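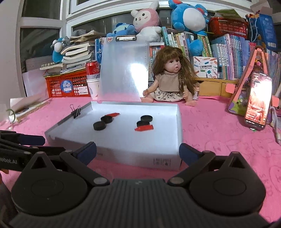
Photo: Bhavana Kurian

I only went in to drop off a box of picture books. That was the plan, anyway, and I had the car in a fifteen-minute spot outside to prove it. An hour and a half later I was still in the back room of the Ultley library annex, with a ticket on my windshield and a very strong opinion about where a label printer should live.

If you haven't heard, the toy and book swap is back for February, and it has moved. It used to be squeezed into the hallway by the coat hooks, where you had to climb over strollers to get at the good stuff. Now it has the whole back room, and Teresa Pietrzak has been in there most afternoons getting it into shape. Teresa ran the swap in its hallway days too (she's the one who started putting a pink tablecloth on everything so parents could spot it from the front door), and she tells me the new space has already doubled her workload. She said this while handing me a stack of books, so I took the hint.

The way it works hasn't changed much. You bring in toys, books, puzzles or game pieces your kids are done with, somebody checks them over, and you go home with something else. No money, no points, no keeping track of who brought what. Last year 400 items changed hands, and Teresa wants to beat that before the end of the month. Judging by the sorting table she might! There were plush toys on top of books, plush toys on top of more books, a pink and white bunny that I would have taken home myself if I had any excuse at all, and a baby doll with long wavy brown hair sitting there with her legs straight out and her mouth open like she was about to ask for the manager.

My favorite part, though, was the tray. It's a shallow white thing and it's for the bits and pieces – all the little parts that turn up at the bottom of a bag with no game attached to them. When I was there it had four black discs in it and two flat red wedges. I stood over that tray for far too long. I was sure the wedges were from a fraction set we had in second grade. Murali Shenoy, who was sorting next to me, thought they were from some kind of pie game, and he was so confident about it that I started to doubt my own childhood. We did not settle it. If you know, please write in, and if you own the rest of the set, please, please bring it over.

Murali told me the loose pieces get held for the whole run of the swap. At the end, whatever hasn't been matched up goes to the craft shelf, where I gather it has a happy second life glued to cardboard. He has two girls, 5 and 6, and says that half of what he brings in under one arm goes home again under somebody else's. He'd brought a bag of puzzles that afternoon and had already been talked out of two of them by his own kids before he got through the door.

About that label printer. It's one of the pocket kind, and its box has colorful pencils drawn all over it, which meant that every child who came by assumed it was a box of pencils. I'd put it up high. Teresa likes it leaning against the books where she can grab it. She's using it for age tags, because last year's handwritten ones rubbed off in the bags and a few people ended up with toddler books for their ten-year-olds. I was allowed to do some of the tags, and I can report that it is extremely satisfying and that I got carried away. If your copy of something has three labels on it, that's me. Sorry!

A few things have changed, so read this bit even if you're an old hand. Books now go spine out on the shelves as soon as they've been checked, so you can browse them properly instead of digging in a crate. Plush toys need to be washed before you bring them in, please. Anything that takes batteries should come with the batteries out. And if you have a game that's missing a piece, bring it anyway and stick a note on the lid saying what's gone. The tray may have it. I live in hope for somebody's red wedges.

Drop-off is from three in the afternoon until six, and you can browse during the same hours. If you're coming with more than a couple of bags, Teresa would love a heads-up at the front desk, as the pile has a way of getting ahead of her. There's also a clipboard for sign-ups if you have an hour to spare for sorting. They could use extra hands in the last week in particular, when the big rush comes. Last year there were 19 names on the list by the finish and Teresa says she could have used every one of them twice.

Oduor Kombo is doing a story time to go with it, at four, on the rug at the other end of the building. He reads whatever the kids pull out of that day's donations, sight unseen, so it can be a picture book about ducks or it can be a guide to rocks. I caught the last few minutes of the rocks one and the room was riveted. He did a voice for granite.

One small plea from me. Chapter books go fastest, and on the afternoon I visited there were kids asking for them. If you have a series sitting in a closet with nobody reading it, this would be a lovely home for it. Whole runs are best but odd volumes are welcome too – Teresa has a list of who is hunting for which number, and she takes it very seriously.

Parking, as I now know to my cost, is fifteen minutes out front and they mean it. Use the side lot. It's free after two, and the path from there brings you in right by the back room, so you won't have to haul your bags past the front desk.

I went in with one box and came home with a jigsaw, a book about whales and a sheet of spare labels. My husband would like it known that this is the opposite of clearing out the closet. I'm going again next week with the rest of the picture books, and I've promised him I'll leave with empty hands, apart from the bunny if it's still there.

6 comments
19 shares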